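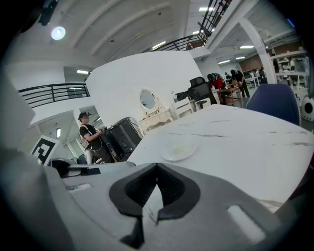 Blick vom Handgreifer aus in die Halle in Zarnville: vorn der weiße Tisch mit Marmormuster, weiter hinten ein verschnörkelter Schminktisch mit ovalem Spiegel.

Offene Türen, viele offene Fragen: zu Besuch bei Gendeo

Wer »Tag der offenen Tür« und »Haushaltsroboter« in einer Einladung liest, rechnet mit einem Gerät, das winkt. Gewunken hat bei Gendeo keines. Das spricht erst einmal für die Firma.

Am Dienstag, 27. April 2021, durften wir in kleinen Gruppen hinein, mit Maske und Voranmeldung. 90 Minuten waren angesetzt, davon ging die erste halbe Stunde für einen Vortrag drauf, in dem das Wort »Alltag« sehr oft vorkam und das Wort »Preis« gar nicht. Danach ging es in die Halle. Die ist hell, hat Galerie und Treppe mit schwarzem Geländer, und zwischen Arbeitsplätzen mit Monitoren stehen Möbel, die man eher bei einer Großtante vermuten würde.

Vorgeführt wurde das Greifen von Hand. Man führt den grauen Greifer selbst an die Dinge heran, die Kamera nimmt alles auf, und aus vielen solchen Aufnahmen soll der Roboter später lernen, wie man einen Teller abräumt. 200 Durchgänge pro Aufgabe seien das Minimum, hieß es, 1000 wären besser. Ich fragte, was passiert, wenn der Teller bei mir zu Hause blau ist und auf einer Tischdecke steht. Dann brauche man eben mehr Daten. Diese Antwort bekam ich an dem Nachmittag auf drei verschiedene Fragen.

Selbst ausprobieren durften wir auch. Der Greifer ist unhandlicher, als er aussieht, und nach ein paar Minuten zieht es im Unterarm. An flachem Geschirr bin ich zweimal abgerutscht. Eine Besucherin vor mir kam deutlich besser zurecht, was mich auf die Frage brachte, von wem die Maschine denn nun lernt, von ihr oder von mir. Von beiden, lautete die Auskunft, schlechte Versuche würden aussortiert. Wer sortiert und nach welchen Regeln, blieb offen.

Den Vergleich mit Simões, deren Vorführung ich in Proketitz gesehen habe, wollte man nicht ziehen. Dort fuhr wenigstens ein Arm selbstständig über den Tisch, wenn auch quälend langsam und mit einem Mitarbeiter am Notausschalter. In Zarnville haben ausschließlich Menschen gegriffen. Ein Probelauf ohne menschliche Hand sei für Mai geplant, allerdings ohne Publikum.

Ich gebe zu, dass mir die Halle besser gefallen hat als jede Messebühne. Man kann zusehen, wie mühsam diese Arbeit ist, und niemand hat versucht, das mit Musik zu überdecken. Nur sollte man den Leuten dann nicht im Vortrag erzählen, die Küchenhilfe sei fast fertig.

Anfahrt: Vom Bahnhof sind es 3 Kilometer, einen Bus haben wir nicht gefunden. Kaffee gab es wegen der Hygieneregeln keinen.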